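16 Jul 2021

Up too late, writing this quick before bed. Vekthorpe away, first friendly of the summer. Lost 2-2 in my head, drew 2-2 on paper. We should of been out of sight by half time. Two up after 23 minutes, both from corners, then sat back like we always do. Same old Brostau.

Legs gone by the hour. New keeper looks decent, big kick on him, shouts a lot. Their equaliser was a mile offside. Lino looking at his boots. Gate was 314, read out over the tannoy, quite good for a friendly with the rain about.

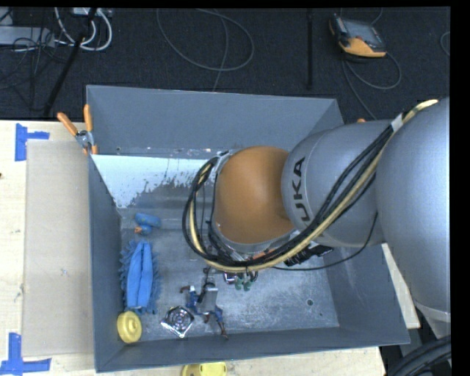 Coach home slow, roadworks past Leckie. Chips in the lay-by, no vinegar left. Everyone on about the left back, is he off to Kasance or isn't he. Said the same in December and he stayed. Hope he stays agian. No one else can cross a ball.

Scarf left on the coach, must ring them. Season ticket form still not sent, it's under the fruit bowl. Do it tomorow. Knee sore from standing. Also need to sort a lift for the next one, kick off is earlier and I'm on till dinner time. Right, bed.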